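Findell Pantry Swap – Frequently Asked Questions

What can I bring?
Dry goods, sealed or in a clean jar with a lid. Labels are welcome. Mystery powders are less welcome, even delicious ones.

How long does loose tea keep?
Until next December if it stays dark and dry. After that it won't hurt you, but it may taste like the cupboard.
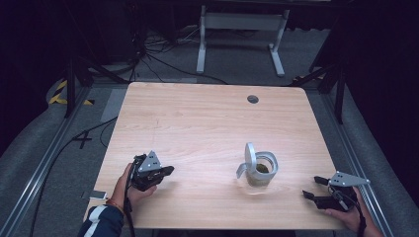

Glass jar and silver-gray tape on the table.

Can I use tape for labels?
Yes. Write what it is and when you packed it. "Green stuff" does not count as a name.

How many items may I take?
As many as you brought, plus 3 from the Vultlow shelf. The lentils are unlimited – please, take the lentils.

Do you accept homemade jam?
No. We have tried to be reasonable about jam and it went badly.

Where do I park?
Behind the Prallum building. The front spaces belong to the dentist, who checks.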